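Packing Demonstration Open Day: Frequently Asked Questions

Last updated in July

When is the open day?

It takes place on Sunday. Doors open at 10 a.m. and the last group goes in at 3:30 p.m. You can arrive at any time between, but each group is led through together, so you may wait a few minutes at the desk.

Where do I go?

Use the Leemans entrance on the canal side of the building. The main gate stays locked on weekends. If you get lost, follow the signs for Nultavby, the company that shares our parking lot.

Do I need a ticket?

Yes. Tickets are free and can be booked on the Ekov website. There are 80 places for the day. Children under 5 don't need a ticket but must be held or kept in a stroller near the work tables.

What will I see?

The demonstration is about packing small household goods for shipping. Robot arms work at a table with cardboard boxes and wrapping material, and each group watches one session from start to finish. Anayeli Tlapale runs the morning sessions and Othmane Ashour runs the afternoon ones. Both will take questions while the arms are working.

Why is there so much bubble wrap?

Wrapping is the part of packing we spend the most time on. A box keeps its shape when you pick it up. Bubble wrap folds, slides and springs back, and it never lies the same way twice. The arms have to find a piece, get a grip on it and bring it to where it's needed.
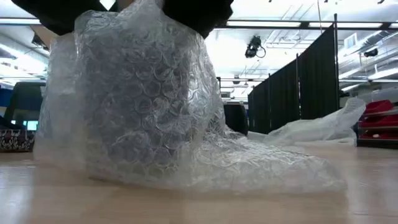

Gripper fingers on a bundle of bubble wrap at the packing table.

Do the robots ever get it wrong?

Often. Sheets slip, two layers get picked up together, and sometimes an item ends up in the box with half its wrap undone. We don't stop the session when this happens unless something is about to fall. Visitors tell us they like seeing the second try more than a clean first one.

Is this a finished product?

No. The packing project is called Tirnilon, and it is still in development. We have logged 1325 packing sessions so far. Nothing you see on the day is for sale, and we can't quote prices or dates.

What kinds of things get packed?

Mostly light, everyday items that can go in a shipping box. We like to include round ones, which roll when they are pushed and give a gripper very little flat surface to hold. Small tubs and cups with lids are good for this.
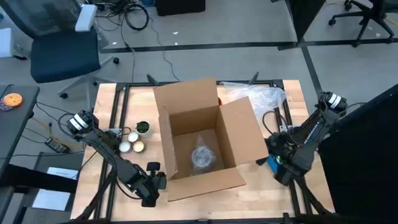 Flaps are a separate problem. An open flap can block an arm on its way in, and a flap that has been bent back tends to creep up again. Hazem Tahiri works on this part and will be at the help desk until 2 p.m. if you want more detail than the session gives you.

Can I bring something of my own to be packed?

Not this time. We tried it at the last open day and the line took almost an hour to clear.

Is it safe to stand near the arms?

Yes, as long as you stay behind the line your guide shows you. Please don't reach over the table, even when the arms are still.

Can I take photos?

Photos are fine without flash. Please don't film the computer screens.

Is the room accessible?

The whole route is on one level and there is an accessible restroom by the entrance. The ceiling lights are bright, so bring a cap or tinted glasses if that bothers you.

Who do I contact about a school or group visit?

Write to Yasmine Ramadan through the contact form and choose "Groups" from the menu. For press questions, choose "Press" and your message will go to Adom Nutsugah.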